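Friday is mending night at my house, and has been for most of this year, so when it was my turn to fill this spot in the newsletter I figured you'd get whatever was in the basket. And what was in the basket, as it has been since spring, was blue-green. I don't know how this happens! I never set out to own so much teal. But I went through the pile last week and it was teal on top of turquoise on top of that grayish in-between color that looks green in the kitchen and blue in the hallway.

A lot of it is thick, bumpy stuff, the kind of fabric you want to bury your face in when it comes out of the closet in October. I love it and I hate sewing it. Pins vanish. The needle goes down between two bumps, you think you've caught the fabric, and you've caught one sad little loop. I ripped out the same four inches of hem three times on a bath mat for my sister and then gave it to her with the hem a bit wavy (she has it in the guest bathroom, where the light is bad, bless her).

The other headache is joining thick to thin. Anything nubby wants to creep when you sew it against something flat, and by the time you get to the end of the seam you have an extra half inch of fluff hanging off the corner with no place to go. I used to fight it with pins, and I'd use so many that the thing looked like a porcupine. Then somebody at the Prestness swap table gave me a bag of little plastic clips and I have not been the same since.
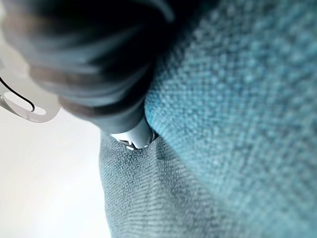
*Small white plastic, lots of teal.*

With clips I go thick side down, flat side up, and I put them closer together than feels reasonable, especially going around a curve. I start at both ends and work toward the middle, and if there's a little extra in the center I can usually pat it flat and nobody is the wiser. Clips come off right before the presser foot gets to them. Do NOT try to sew over one to see what happens. I have done the research on that and it cost me a needle and a bad word in front of the dog.

White ones are my favorite, by the way. My first bag was all dark green, which was a great idea until I started working on dark green things. I found one in a finished pillow a month later. It had been through the wash twice and was in better shape than the pillow.

Thread question, as several of you asked after the last issue: I don't match teal anymore. I gave up. There are 69 spools in my drawer (yes, I counted, it was raining) and not one of them is the right teal, although I own three that looked perfect in the store. What works for me is going a shade darker and grayer than the fabric. On bumpy knits it sinks right in and you'd have to go hunting for it. On the flat side it shows a little more, so I keep my stitches longer there and pretend it was a design choice.

Now for the big project. The Morkby Street winter drive wants bedding and lap blankets again, and our goal is 112 finished pieces. We have 40 so far! That's a great start for this early, and some of them are gorgeous, but it leaves a stack, and a lot of that stack is cut and sitting in bags waiting for somebody with a machine and a free evening. If that's you, come get a bag. Each one has a front, a back and whatever trim we could scrounge. You supply the thread and the patience.

Fabric is in good shape thanks to Henríquez Upholstery, who let us go through their remnant bins again and even held the door while we staggered out. Most of it is sturdy and on the heavy side, so put in a fresh needle before you start, a size bigger than you think. There's also a box of softer knits that would be nice against bare skin. I took some of the blue out of that one already. Sorry. I'm weak.

If you're short on supplies, we have a box of 300 clips that we ordered through Destitura and they're meant to be borrowed, so grab a handful with your bag and bring back what you can find. I know some will end up in your couch. Half of mine are in my bathrobe pocket.

Drop finished pieces in the bin by the side door any evening before seven, and please pin a note on with the size, even if you think it's obvious. I spent a whole morning last winter unfolding blankets on the floor with a tape measure in my teeth and I'd love to skip that part this time.

Next issue I'll do zippers, if I've stopped being mad at the one in my gray jacket.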